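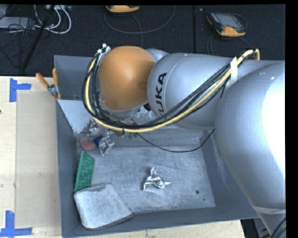
Can a robot sort out your bits-and-bobs box yet?

I get asked this more than I get asked about limescale, which is saying something! My short answer is not yet, or not for the sort of money you or I would spend. Grabbing one thing off a clear surface is old hat for a big arm like that KUKA. A bin with crumpled foil and all sorts of odd shapes in it is a much harder job, and it's the same job as your kitchen drawer.

Foil is the real pest. It's shiny, it's never the same shape twice, and it squashes when you pinch it. My friend Jozefína Hrnčiar packs parts at Mevmont, and she reckons she can clear a mixed tub of 300 pieces before her tea goes cold. I believe her (she does let it go very cold, mind).

So for now it's you and me. A few things that work in my garage:

Tip it out first. Don't root about in the bottom of a deep box, you'll only scratch your knuckles. An old tray or a bit of card on the bench does nicely.

Take the flat things out before the fiddly ones. Flat pieces love to lean against the sides and hide whatever has slid down behind them.

Clamp the box if it wanders. One cheap spring clamp on the rim, with the other jaw on something that won't budge, and both hands are free.

Mark your spots with tape. I use blue, it shows up well on pale wood and comes away without taking the varnish with it. Two corners are plenty to show you where a tray goes back.

Keep leads out of the way. Run them together, tape them every so often, and leave enough slack at the bends that nothing tugs.

Foil goes in last, scrunched into one ball. Little scraps get everywhere.

What about the gadgets you can buy? I had a go with a Drorkley sorter in June, priced at 605, and it was lovely with bottle tops and hopeless with anything bendy. The next one up was 979 and I'm afraid I laughed out loud in the shop. A robot hoover I'd have tomorrow, but you still have to pick the socks up first!

Next time: getting old labels off jars, with and without the hairdryer.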